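Frequently Asked Questions: Individual and Group Coaching

Tridgate Leadership Coaching
Last updated December 22, 2022

Who are your programs intended for?

Tridgate works with managers, department heads and business owners who are taking on new responsibilities or leading a team through a period of change. Participants come from private companies, public agencies and nonprofit organizations. No previous experience with coaching is required.

What is the difference between individual and group coaching?

Individual coaching consists of private sessions between one participant and one coach. Group coaching brings together managers from different employers who meet on a fixed schedule. Both formats use the same workbook and the same intake questionnaire. Participants may move from a group to individual coaching at the end of a term, subject to coach availability.

How is a coach assigned?

Assignments are made by Niloufar Hashemi, Director of Programs, after she has reviewed the intake questionnaire. A participant who would prefer a different coach may request a change once, without charge, before the third session.

What do programs cost?

The individual program is $1,610 per term. The group program is $569 per term. A single consultation, without enrollment, is $288. Employers enrolling four or more managers should contact the program office for a written quote.

What materials will I receive?

Each participant receives a printed workbook, access to the Trekley online journal and a set of reflection cards. The workbook is yours to keep and write in. The cards are used in most sessions and should be brought along each time.

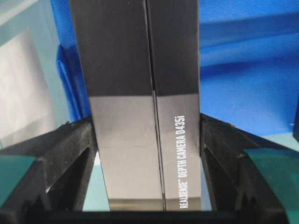
Reflection cards are mailed to the address given at enrollment and normally arrive before the first session. Replacement sets are available from the program office. Participants often ask how the cards should be kept between sessions, and any stiff, narrow box will do, such as the black one shown, which stands on end and takes up little room on a shelf. Cards should be kept in numbered order, as the workbook refers to them by number.

Where do sessions take place?

Individual sessions are held by video call or in person at our offices in the Hanrahan Building, Suite 506. Group sessions are held in person only. Parking is available behind the building, and visitors should sign in at the front desk.

Are my conversations confidential?

Yes. Coaches do not share the content of sessions with employers, including employers who pay the program fee. With the participant's written consent, an employer may receive a record of attendance and a short statement of goals. The legal exceptions to confidentiality are listed in the coaching agreement.

How much work is expected between sessions?

Most participants spend an hour or two each week on the workbook and journal. Coaches may assign a short exercise, such as preparing for a difficult conversation or reviewing how a working day was spent.
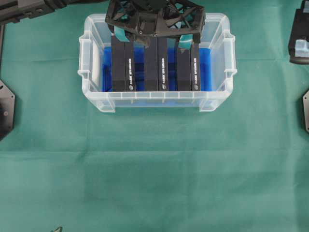
The exercise called Sorting Commitments appears in the second unit of the workbook and is repeated at the end of the term. Participants write each current commitment on a slip of paper and decide whether to keep it, delegate it or end it. Slips need to stay separated while decisions are being made, and three boxes side by side in a clear bin, as in the photograph, give one place for each decision. Envelopes are equally acceptable. Please bring the sorted slips to your next session.

What if I need to miss a session?

Individual sessions may be rescheduled with one full business day of notice. Sessions missed without notice are counted as used. Group sessions cannot be rescheduled, but the coach will send a written summary of the topics covered.

Can I receive a refund?

A full refund is available until the first session has taken place. After the first session, unused individual sessions may be transferred to a later term but are not refunded.

Is Tridgate still connected with Viltel?

No. Tridgate offered its group program jointly with Viltel until November. All current programs are managed by Tridgate alone, and credits purchased through Viltel will be honored for their full value.

How do I enroll?

Complete the intake questionnaire and return it to the program office. You will receive a coaching agreement to sign, followed by an invoice. Your place is confirmed when both have been completed.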